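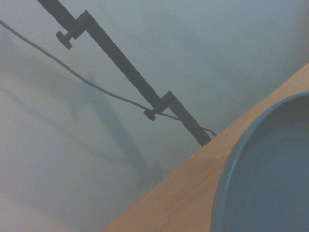 Walking the Mostcombe Round this month, so a few posts on the route for anyone planning it. It's a long-distance footpath, a full loop, 128 miles if you stick to the waymarks and a bit more if you sleep in the villages.

The usual start is the old rail depot in Mostcombe. There's free parking behind it, but the lot fills up early on weekends in summer. The bus from the county seat stops at the front door and runs every day except Sunday.

Most people go clockwise. I'd do the same. That puts the flat river section first, and you get your legs under you before the climb to Sterkia. Going the other way you start with the steepest day of the whole trip and a full pack.

Days one and two follow the river. The path is the old towpath for most of it, wide and easy, shared with bikes. Water is no problem. The first campground is just past the second lock and takes walk-ins until 8 p.m.

Day three leaves the river at the Fivard bridge and heads up through farmland. Lots of gates. Close them. Two of the fields had cows with calves when I went through, and the signed detour along the lane adds very little time.

The Fivard store is the last place to buy food for two days. It closes at noon on Wednesday. I got there on a Wednesday at 12:20 and ate oatmeal for dinner and then again for breakfast. They carry fuel canisters, socks, and the paper map.

On that map: get the new edition. The old one still shows the path crossing the quarry, and that section has been closed and rerouted along the ridge. The waymarks are right. The old map and a lot of the downloaded tracks are wrong.

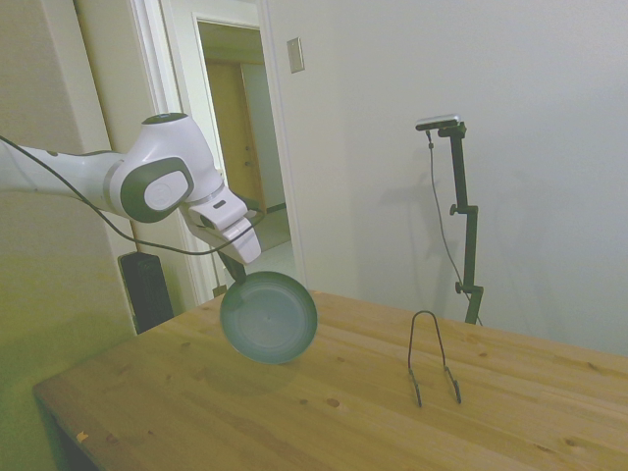 Food on the Sterkia side is easier than the guidebook makes it sound. The inn serves dinner from 5 to 8, and the hut has a shared kitchen with two burners and a sink. Pack your own bowl and spoon. Mine is a cheap camping plate, round and teal-gray, and it has held soup, pasta and a whole fried trout on this trip. A rim is worth having. Flat plates are no good on your knees.

The climb itself: you gain 2,000 feet between the chapel and the top, most of it in one long set of switchbacks. Shade until the tree line, none after. I left at 6 a.m. and was up before the heat. Carry all your water from the chapel. The spring marked halfway was dry.

Sterkia hut has 40 bunks. Book ahead for Friday and Saturday nights. Midweek I had a choice of beds. Blankets are provided, but you need a sleeping bag liner. Cash only, and the nearest ATM is back in Mostcombe.

After Sterkia there's a choice. The main route drops straight down to the reservoir. The high route stays on the ridge past the Bakhtiari stone and brings the full loop up to 169 miles. It needs good weather and two extra days. I took the main route this time because rain was coming in.

You can still see the Bakhtiari stone without doing the whole ridge. It's an out-and-back from the hut, a half day, and you can leave your pack in the locker room. Good views west, and a bench out of the wind.

Last section is the reservoir road and then woods back to Mostcombe. The road is the dull part. It's paved, there's no shoulder, and it goes on for most of an afternoon. The local bus will pick you up at the dam if you wave.

Shoes: I wore trail runners and was fine everywhere except the wet rock below the hut. Poles helped there. Boots would be too warm on the river days.

Going back in March to try the high route if the snow is off the ridge. Will post conditions here.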